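# Open day at the Grelasitz workshop: your questions

We received many questions before our robot open day in February 2023. I collected the common ones. If yours is missing, please write to me. (Hnat Nazarenko)

**What will be demonstrated?**

One robot arm works at a toaster oven with bread and a utensil. We call this station Skotetti. Each showing is short, and you may stay for the next one.

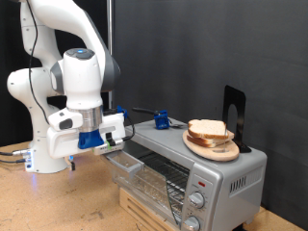 Visitors are asked to remain behind the yellow line while the arm is powered. Children are welcome, but please hold the hand of the small ones.

**Why did you choose a kitchen task?**

Everybody knows it already, so we do not need to explain the goal. It is also harder than it looks, and I find this useful to show.

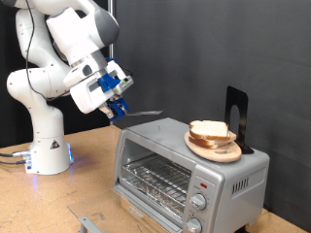 Tool handling is the part people ask me about most. A person changes the grip many times and does not notice it. For the arm, every grip must be planned, and a thin metal utensil held out over the oven, with the door down and the rack open to view, leaves little room for error. Our first program for this, in August, took 236 tries before I was satisfied.

**Can I operate the arm myself?**

Not at this station. At the Onetti table you can move a smaller arm with a joystick, for about 3 minutes each person.

**Is it interesting if I am not an engineer?**

I believe so. The staff will answer in everyday words.

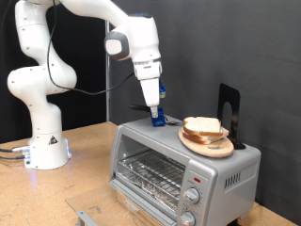
Amrit Beaudoin wrote to us after the preview evening that she had expected something faster, but the slow speed let her follow each movement, and she would come again with her neighbours.

**Do I need a ticket?**

Entry is free. We have place for 500 visitors, so please register at the front desk or by email.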